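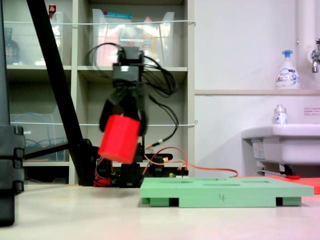 Week 3: Sorting, storing and labelling small parts

Reading for this week: the Kivar handbook, section on open shelving. Bring your own copy on Friday.

Where things live

Small parts belong in one of three places: on the table while in use, on a board between uses, or in a bin at the end of the day. Most mess comes from parts that stay on the table after the job is done.

Boards

A board with shallow recesses keeps blocks and pegs from rolling. Raise it on feet if you need to get your fingers under the ends to lift it. Number the front edge by hand in dark marker. Printed labels peel off, and the Skudeck stores lost 233 of them in one term.

Bins

Clear plastic is best for mixed items. Use opaque bins only where the contents never change. Put light bins on the upper shelves and heavy ones at knee height. Leave a gap of 10 cm above each bin.

Cubbies

One kind of thing per cubby where space allows. The Retamal list runs to 1,850 items and still uses this rule, with an overflow cubby at the end of each row.

Exercise

Choose one shelf at home or at work. Write down what is on it, regroup the items, then ask someone else to find 3 of them. Note how long each one took. Hand in the list and your timings, one side of A4.

Next week: drawers and dividers.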